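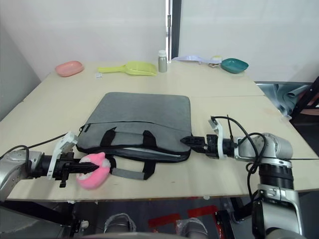 Über uns: Wir mögen Taschen

Angefangen hat Vumora mit einer Laptoptasche, die Darragh Flanagan einfach nicht gefiel. Zu steif, zu viele Fächer, und der Reißverschluss klemmte jeden Morgen im Zug. Also setzte er sich mit Mārtiņš Uibo an den Küchentisch und nähte eine neue. Die war ziemlich schief! Die fünfte konnte man dann schon herzeigen.

Heute sind wir 14 Leute und haben unsere Freude an grauem, weichem Material, an Henkeln, die von selbst stehen bleiben, und an schwarzen Paspeln, die unten sauber um die Ecke laufen (wer so etwas einmal genäht hat, weiß, was das für eine Fummelei ist). Mārtiņš zeichnet die Schnitte noch immer von Hand auf Packpapier, Darragh kümmert sich um Reißverschlüsse und Gurtband. Unser schmalstes Modell heißt Wena, das größere Skustard, und über beide Namen wurde lange gestritten.

Und die Plüschtiere? Gehören für uns dazu! In eine Tasche kommt ja nie bloß der Laptop, sondern auch das Ladekabel, ein Apfel und manchmal eben etwas Rosafarbenes mit Fell, das unbedingt mit ins Büro muss. Beim Entwerfen denken wir daran und lassen vorne ein bisschen Luft.

Die Werkstatt steht Besuch offen. Der nächste Nähnachmittag ist am 13. März, Stoffreste liegen bereit, und eigene Taschen mit kaputten Henkeln dürfen gern mitkommen.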